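Cuaderno taller, octubre, jueves
Tina de índigo, segunda tanda

9:40. La tina 1 amaneció floja. Olor bien, flor poca, casi nada, y el líquido más verde oliva que amarillo. Remover despacio sin meter aire, tapar, esperar. Adesuwa dice que le falta cal, yo creo que es temperatura: anoche se quedó sin manta. Tira de pH antes de tocar nada, que la otra vez echamos cal a ojo y así nos fue.

pH 10 y pico. O sea que no era la cal. Calentar al baño maría con la olla grande, la del asa rota.

Recordatorio receta (la versión de Babatunde, no la de la hoja vieja de Idahosa): índigo molido y bien hidratado, cal, fructosa, proporción 1-2-3. Los 70 g de índigo de la bolsa Relter van enteros a la tina 2. Fructosa disuelta aparte, en agua caliente, nunca en seco, hace grumos. Hidratar el polvo con las canicas y agitar hasta que no quede nada flotando.

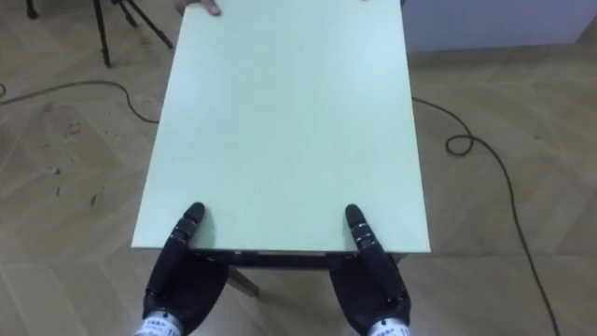 Muestras de Amedari: algodón fino, lino medio, y el lino pesado que no hay quien lo moje. Descrude hecho el martes con carbonato, agua marrón té en el lino pesado, clara en el resto. Al lino pesado le daría otro hervor. Para comparar tonos sigo sin fiarme del tablero: verde menta, mate, muy bonito, pero al lado de un azul pálido engaña y lo tira hacia gris. Papel blanco debajo de cada muestra, siempre. Y las lecturas junto a la ventana, por la mañana, no con los tubos del techo.

11:15. Tina 1 a 48 grados. Ya hay flor, cobriza, película entera. Vale, era la temperatura. Adesuwa me debe un café.

Inmersiones, algodón fino:
1a, un minuto, oxidar diez: celeste sucio, irregular en las esquinas
2a, igual: mejor, parejo
3a, dos minutos: azul medio, sale verde y vira rápido
4a: apenas se nota diferencia con la 3a, parar aqui

Lino medio siempre un paso por detrás. El pesado no entra hoy. Se queda en remojo hasta mañana con una gota de jabón neutro.

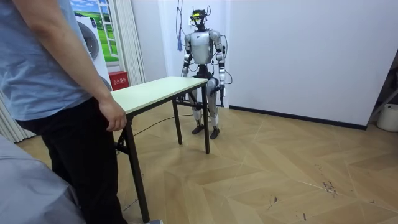
Mesa plegable, en diagonal hacia la pared.

Llamar a Judlow por el pedido: 600 g de fructosa y 300 g de cal, que manden la cal en bote cerrado y no en bolsa. La última llegó medio carbonatada y no servía ni para blanquear la pared. Preguntar tambien por el hierro para los grises, sin comprar todavía.

12:30. Babatunde ha probado shibori con pinzas en un retal. Las zonas prensadas quedan blancas, pero el borde sangra si se abre la pieza antes de aclarar. Aclarar cerrada, luego abrir, luego vinagre. Apuntarlo en la hoja de la pared, que luego se olvida y preguntan.
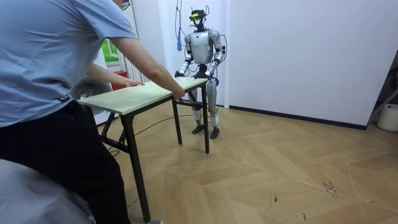

El plegado de las piezas largas hay que repensarlo. Amedari quiere caminos de mesa, y con acordeón de 70 mm los pliegues se nos tuercen a partir de la mitad. Marcar con hilo cada dos pliegues y planchar antes de atar. Sobre la plegable se puede hacer desde un solo lado: inclinado y con los dos brazos estirados, una mano llega cerca del borde derecho del fondo y la otra queda plana más cerca, sujetando. Para planchar no, para planchar la otra mesa, con manta. De color les propondría dos: el azul medio de la 3a inmersión y uno claro tirando al de la camiseta, que en lino quedaría muy bien.

Pendiente
- manta en la tina 1 esta noche!!
- segundo hervor lino pesado
- tina 2: no abrir hasta mañana
- etiquetar muestras (lápiz, el rotulador se fue todo en el aclarado)
- guantes talla M, quedan solo L
- pasar tiempos a limpio, falta la hora de la 2a del lino, preguntar a Adesuwa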